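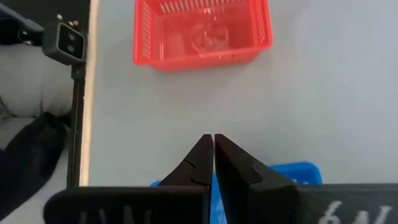 2 min read

Banitus Dry Cider, the 2-bottle box

Okay, so I finally have the new dry cider from Banitus up on the shop page, and I've been drinking it for most of May to make sure I still like it (I do!). It's pressed up the road in Dimville from a mix of bittersweet apples and whatever sharp ones come in that year, and it's bottled in the big size, the kind you share. You get 2 bottles to a box and the whole run was 1,000 bottles, so when they're gone I'll be waiting for the next pressing right along with you.

What does it taste like? Baked apple skin first, then something a bit like black tea, then it goes dry and stays there. The bubbles are small and soft. If you've only had the sweet canned stuff from the gas station, pour a little glass first and give it a minute – my first sip made me frown and my third had me hunting for cheese.
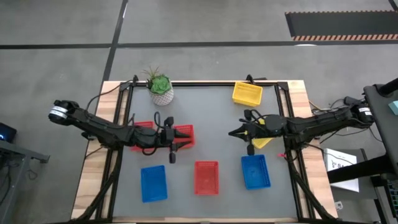
Serving it is easy, and I'm not fussy about glasses. A plain wine glass works great, a tumbler is fine too. Do set the bottle on something steady and level before you go at the cork, and a flat matte gray top with pale wood down both sides is just the sort of surface I'd pick for it, plenty of room in the middle for a bottle and a board of snacks. Keep your thumb on the cork the whole time and twist the bottle slowly. I chill mine for 2 hours and then let it sit on the counter while I cook.

Now, food. Pork chops, obviously. Also roast chicken, sharp cheddar, potato pancakes with way too much sour cream, and the smoked sausage from Żak if you can get to their counter before noon. I tried it with chocolate cake and I'm not going to do that again.

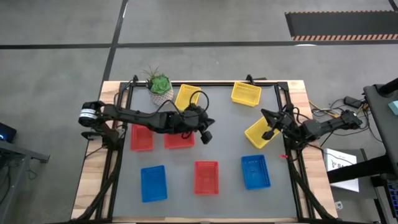 Gift boxes come up every time I list a cider, so yes, I can do them! Tell me in the order notes and I'll add crackers and a jar of the Gamthorpe onion jam. If you'd like to put together your own, little plastic mesh baskets in red, yellow and blue look so cheerful set out on a table, and you can fill them with nuts, cheese straws and napkins and let everybody grab one. The bottles are too tall and heavy for that, so leave those in their box.

Item number 113
Sold as: box of 2
Store: cool, dark, standing up
After opening: finish it the next day, with the stopper in

Adult signature needed at the door. Local pickup any afternoon, just ring the side bell.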